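Zodska Two-Finger Gripper Kit: Set-up Guide
Section 4. Gripping thin-walled plastic containers

4.1 Before you begin

This section covers the set-up of the gripper for light plastic containers such as tubs, jars and soft-sided bottles. It assumes that the gripper and wrist camera are fitted and that the wrist cable passed the check in Section 3. If you have the older Drandik adapter plate, read Appendix B first, as the screw positions differ.

You will need:
The Zodska controller with the Heltomico software loaded
The 2 mm hex key from the kit
Three or more sample containers of the type you intend to handle
A flat table within reach of the arm

4.2 Setting the finger opening

1. Switch on the controller and wait for the steady green light.
2. Open the Gripper page and choose Manual.
3. Press Open until the fingers reach their full travel.
4. Place a container between the fingers by hand, with the widest part level with the finger pads.
5. Press Close in short steps. Stop when both pads touch the wall.
6. Press Save Width. The value is stored under the current job name.
7. Open the fingers and take the container away.

Note: If one pad touches before the other, the container is off centre. Move the container, not the arm, and repeat from step 4.

Caution: Keep hands clear of the fingers once Manual has been switched off. The fingers can close without a further prompt.

4.3 Setting the grip force

The force setting is a plain number with no unit. The factory value is 2000, which suits solid parts and will crush most thin-walled containers.

1. On the Gripper page, choose Force.
2. Enter 1000 and press Apply.
3. Place a container between the fingers and press Grip.
4. Press Lift Test. The arm rises a short way, holds, then comes back down.
5. If the container slips, raise the value in small steps and repeat the lift test.
6. If the wall bends inwards, lower the value and start again with a fresh container. A wall that has been creased once will give a false result.
7. When the container holds without slipping or bending, press Save Force.

Set the force separately for full and empty containers, even when they are the same size. Both values can be kept in one job.

4.4 Checking the grip through the wrist camera

1. Open the Camera page and choose Live.
2. Grip a container and raise it clear of the table.
3. Check that both fingers are in view, one on each side of the container.
4. Turn the wrist slowly through its working range and watch for movement between the container and the pads.

The camera turns with the wrist, so the room will tilt on screen. Objects held close to the lens will blur while the wrist is moving; judge the grip once it has come to rest.
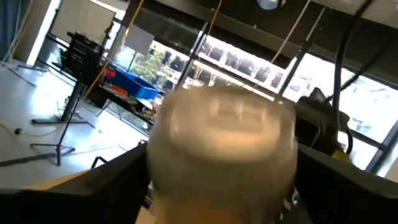 Sreekumar Kandasamy: We left the force at 1000 for everything and lost a lot of the softer tubs in the first week. Two saved values, one for full and one for empty, sorted it out. I would also do the lift test again after changing the pads. Ours needed a higher number with the new ones, and the guide we had at the time did not mention it.

The lift test after a pad change is now part of the routine in 4.5. Jobs saved before the pads were changed will still run, but the controller shows error 1142 as a reminder until a new force value has been saved.

4.5 After changing the finger pads

1. Switch off the controller and wait for the light to go out.
2. Loosen the screw on each finger with the hex key and slide the old pad off.
3. Slide the new pad on until it clicks, then tighten the screw. Do not overtighten — the thread is plastic.
4. Switch on and repeat 4.2 and 4.3 for each job in use.
5. Check that error 1142 has cleared.

Pads are sold in pairs. Always change both together. Spare pads and screws can be ordered from Palaniappan using the part list at the back of this guide.

Caution: Do not clean the pads with solvent. Wipe them with a damp cloth and let them dry before the next lift.

Continue to Section 5 to set the pick and place positions.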